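Saturday, equipment budget 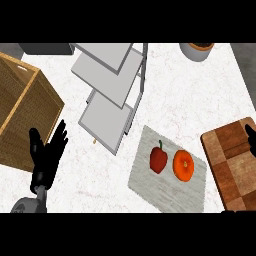 Spent the morning on the hand budget again. Divov quotes 4,000 per hand, and we need 2 for one bench. Brarkar is cheaper per unit but sells the wrist coupling separately, and their lead time runs past May. Before signing either one I want the sim tasks settled, so I went back through the kitchen layout. The pepper and the orange sit nearly touching on the gray mat, and that gap decides the purchase more than payload does. A wide fingertip will push the second item while closing on the first. The Divov tips are narrower on the data sheet. I have asked for the drawing.

Basket: the sim one is large, woven, square, with a cutout handle slot in the rim. Need a physical match. Kongkaew lists one at 503 with shipping, absurd for a basket. Will look locally first.

Leif Rustad called at 8. He wants to drop the real marble slab and use painted board. I agree on cost. Friction will be different, so the contact parameters need another pass, two days of my time if the logging works. Put that in the labor line, not hardware.

Pretemum license renewal is still missing from the sheet. Added a row, left the amount blank.

Open items:
Fingertip drawing from Divov.
Spare tendons, price per set.
Whether the wrist coupling fits our existing flange.
Shelf unit, buy or build. The sim version has staggered panels and a thin metal upright. Leif says build.

Stopped at noon. Total not final, hands are still the largest line.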